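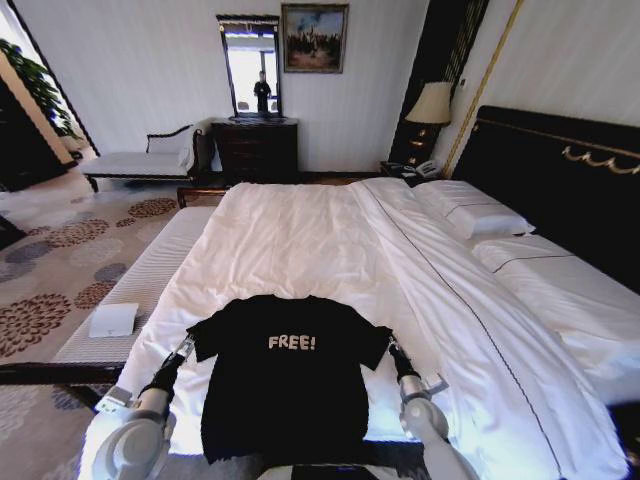
Trade tokens are where I'd start anybody who likes coins but doesn't have coin money, and tonight is all about reading them. Mostly you're reading words. A government coin tells you the country, the date and what it's worth, and it does that whether you care or not, but a token was made for people who already knew the shop, so it leaves out whatever the customers didn't need. The black T-shirt has FREE! across the upper chest in cream block letters, and I think it makes a lovely token legend because it's so unhelpful! Free what? From whom? In what town? Plenty of real tokens are just as cagey, and most of the work in this hobby is filling in the gaps. Keep that one word in mind, I'm going to come back to it.

The parts of a legend

"Legend" is the lettering on the piece, all of it, both sides. When you write one down for your notebook, copy it exactly as it stands, with the spelling mistakes, the periods, the ampersands, everything. I use a slash for a new line and a double slash when I turn the token over. So a typical one from my own box reads:

DUBEY / BAKERY / ESTCOMBE // GOOD FOR / ONE / LOAF

There's the issuer (Dubey), the line of business (bakery), the place (Estcombe), and over on the back the redemption phrase and the thing you got. A full house, in other words. If every token were like that I wouldn't have a course to teach.

Issuer. Usually a surname, sometimes initials, sometimes the name of the building. Watch out for initials. I once spent most of a November on the letters S.D., convinced it was a saloon owner, and it was Sira Dairy. The milk bottle stamped on the back should have tipped me off. I had decided it was a beer bottle.

Place. May be the town and state, may be just the town, may be nothing. Tokens with no place name are called mavericks, and I'll get to them.

Value. Cents are common ("GOOD FOR 5¢ IN TRADE") and so are goods: a loaf, a pint, a shave, a cigar, a drink, a ride. "In trade" means you could spend it in the shop but nobody had to hand you cash for it. Collectors will pay more for an interesting service than for a plain five cents, so read the back before you throw one into the junk tray.

Maker. Small, down near the rim if it's there at all, and very often it isn't. Please don't mix up the maker with the issuer! A beginner's notebook will have six towns' worth of tokens listed under one die shop, and I say that as somebody whose first notebook did.

Raised and incuse

Tilt the token under one lamp. If the letters stand up from the surface they're raised, also called in relief. If they go down into it they're incuse. Raised lettering generally means somebody cut a die for that piece, at least for that side. Incuse lettering can come from a die too, but it can also be individual letter punches hit one at a time on a blank disk, and you can tell those because the letters wander. They lean, the spacing goes funny, one is deeper than its neighbor.

This matters a lot with the back. Makers kept stock backs. The same "GOOD FOR 5¢ IN TRADE" die did duty for a pool hall in one state and a grocery two states over, so a match on the back proves the two tokens may share a maker and it doesn't prove anything else. Savita Rajput has a tray of these at her table, all with the same back and all with different fronts, and if you catch her in a good mood she'll let you lay them out and compare. Bring your own loupe (hers has a crack in it).

Shape and metal

I know I said we were reading words, but have a quick look at what the words are on. Brass and aluminum turn up most. Aluminum feels like nothing in the hand, and it bends, so check it edge-on before you buy. You'll also run into copper, nickel alloys, zinc, hard rubber, fiber and cardboard. Shapes are round, scalloped, octagonal, square with clipped corners, and round with a hole or a cutout in the middle. Shops that had several values often gave each one its own shape or size so the clerk could sort them quickly, which means if you have an octagonal 25¢ from a place it's worth keeping an eye out for whatever they did with the 5¢.

Measure in millimeters. Weigh it if you've got a scale that reads to a tenth of a gram. Write both down the day you get the piece, not later.
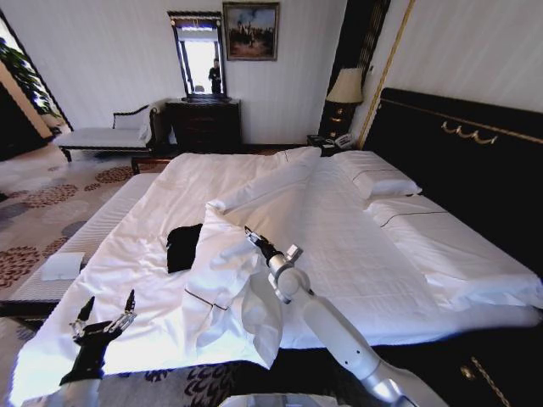 And write down which way up the back is, too. Hold the token by its edges at top and bottom with the front right way up, and spin it on that upright axis like a revolving door. If the back is also right way up, you have medal alignment. If it comes out upside down, that's coin alignment. If it's somewhere in between, note it as a clock position. Issuers didn't care and often neither did the press operator, but two batches from the same dies sometimes differ on exactly this and it's a nice thing to have in your notes when a second example comes along.

Mavericks

Back to our one-word shirt. A maverick is a token that doesn't give its town, and the purest ones give you hardly anything. A brass piece reading only "FREE DRINK" could be from anywhere that had a bar. So what do you do with it?

First, look for the same front with a fuller back. Issuers reordered, and the second order sometimes had the town added.

Second, try the name in city directories and old newspapers. An odd surname is a gift. A Smith is not. Search the name together with the kind of business and leave the town out, then see what clusters.

Third, ask where it was found. A token that came out of a garden, or a jar in somebody's attic, or a detectorist's pouch, has a location even if the lettering doesn't. Dealers lose this information constantly. Ask anyway, and write down the answer as hearsay.

Fourth, wait. I'm serious. Mine was in the box for years with a question mark on the envelope before a twin came along with a proper place on it.

What you must not do is guess and then let the guess harden. Brijesh Bhatia makes his students pencil the attribution and ink only the legend, and I've copied that rule from him. An attribution in pencil can be rubbed out. I've seen "Estcombe?" on one envelope turn into "Estcombe" on the next and then into a printed listing, with not one new piece of evidence along the way.

A worked one: the Cetitero ride checks

I passed the Cetitero checks around last time and promised the story. They're small brass pieces, CETITERO / LINE // GOOD FOR / ONE RIDE, with no town, so strictly a maverick. In my own list they're number 261. The order book that survives from the line shows 3,000 struck, and a later page has 2,180 turned in for scrap when the rides stopped. People hear that and do the subtraction and get excited, and I'd like you to be careful with it! The page doesn't say whether there was a second order. It also doesn't say how many were already lost down the backs of seats. What it gives you is a ceiling for that one batch, if the book is complete.

My whole list stands at 3,259 entries, by the way, and only a small part of them have anything like an order book behind them. For the rest we have the tokens themselves and whatever we can read off them. So read slowly.

Please don't clean them

I get asked every time. No polish, no baking soda, no pencil eraser, no wire brush. A soak in distilled water and a pat with something soft is as far as I'll go, and I don't rub. With cardboard and fiber don't even do the water. If dirt is hiding a letter, try the lamp from a different side first, then try a photo with the light very low. You'd be surprised how often the letter pops out.

Homework, due 10th January

Pick three tokens, your own or from the class box. For each one, write the legend with slashes, say raised or incuse for each side, and give the metal, shape, diameter, weight and alignment. Put your attribution in pencil. At least one of the three should be a maverick, and for that one add a few lines on what you'd search first and why. If you get stuck on a letter, leave a square bracket with a gap in it and bring the token along so we can look at it together under the good lamp.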